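The Gorach Writing Notebook
by Sallside Paper Goods

If you have ever started a story on the back of a receipt and then lost the receipt, this notebook was made with you in mind. We have been making the Gorach for people who write by hand - novelists, poets, letter writers, teachers, and the many dear customers who tell us they are "only trying something out" and then come back for a second one.

It has 268 numbered pages of smooth cream paper, sewn in sections so that it opens flat on a desk, a kitchen table or your knees. The ruling is a little wider than usual. Our designer, Thaís Figueiredo, has big, looping handwriting and was tired of squeezing it between narrow lines, and we found that plenty of other people felt the same way. There are 26 blank index tabs at the back, one for each letter, which are lovely for keeping track of characters and places when a story starts to get crowded.
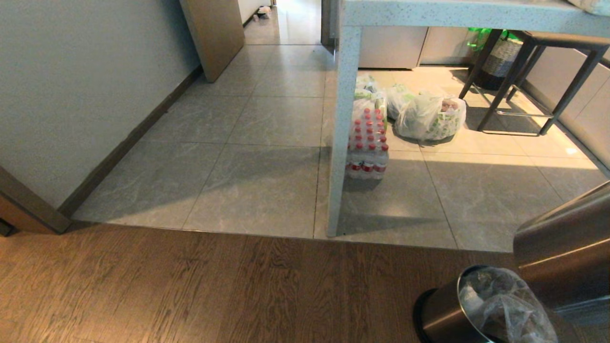 Can I use a fountain pen in it?

Most fountain pens do very well on this paper, as long as the nib isn't extra broad. Give the ink a moment before you turn the page, and try a line on the last sheet first if your ink is a very wet one.

The cover is dark green cloth over stiff board, with a ribbon marker and a pocket inside the back for loose notes. We also offer the Gumum edition, which is the same book in a soft cover, a bit lighter to carry and nice for writing on trains. Both take the same refillable pen loop (sold separately, in green or black).

Sewwandi Hettiarachchi wrote the whole first draft of her novel "The Pimentel House" in three Gorach notebooks, and she was kind enough to send us a long letter about it, written on a page from the third. She told us she likes to give each narrator a different book so that the voices don't run together. We have borrowed that idea ourselves!
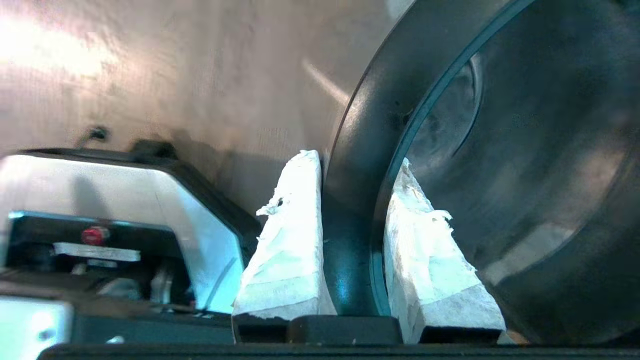
Every notebook comes with a slim booklet of writing prompts, put together by Jucélia Fontes from the evening classes she teaches, and we're very fond of it. The prompts are short and mostly start with ordinary household things, since those seem to get people going faster than grand subjects do. One of them would suit a big dark metal pot like this one: write down who bought it, who cooks in it now, and what was said in the kitchen the last time it was full. Give yourself a page and don't stop to fix the spelling.

The February printing was a run of 1,000 copies, and nearly 250 are still on our shelves as we write this. When they're gone, there will be a short wait while the next batch is sewn. Asger Bergmann looks after our orders and will happily put a name on the waiting list, or wrap a notebook as a gift with a handwritten card if you leave him a note at checkout.

Care: keep the cloth dry and wipe it with a soft brush. The ribbon may fray a little at the end with use, and a dab of clear glue will stop it.

Also in this range: Gorach pen loop, Gumum softcover notebook, Sallside letter paper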